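Ceiling Installer, Suspended Grid and Panel Systems
Sturkari Interiors
Posted Thursday, November 28, 2019

We are looking for one more good pair of hands on our ceiling crew, and we would love it if those hands were yours! Sturkari puts up suspended ceilings in commercial kitchens, clinics, car washes and the odd church hall, and with the Skoston warehouse offices getting under way in December we need somebody who can start soon and would like to stay a while.

You would be laying out and leveling grid, hanging wire, setting main runners and cross tees, trimming wall angle and dropping in panels (a lot of panels, we won't pretend otherwise). Most of our work is between 8 and 12 feet off the floor, so you should be comfortable on a rolling scaffold for a good part of the day. If you can read a reflected ceiling plan, wonderful. If you can't yet, but you know which end of a laser level is which and you don't mind being shown, please write to us anyway.

Pay starts at $21 an hour, more if you have over 12 months on grid work. We supply the lifts and the power tools, and you bring your own snips, tape and boots. Health coverage begins after your trial period, and travel to the Bultach sites is paid both ways.

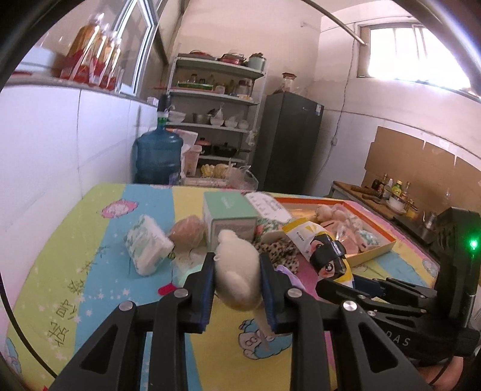

Plush object above a colorful star-print tablecloth

To apply, send us a note telling us where you have worked and what you liked about it, along with a phone number where we can reach you in the evening. A formal resume is fine, and so is a plain letter. You can also stop by the shop on Michalík Street any weekday morning before the crews load up, and ask for the ceiling desk.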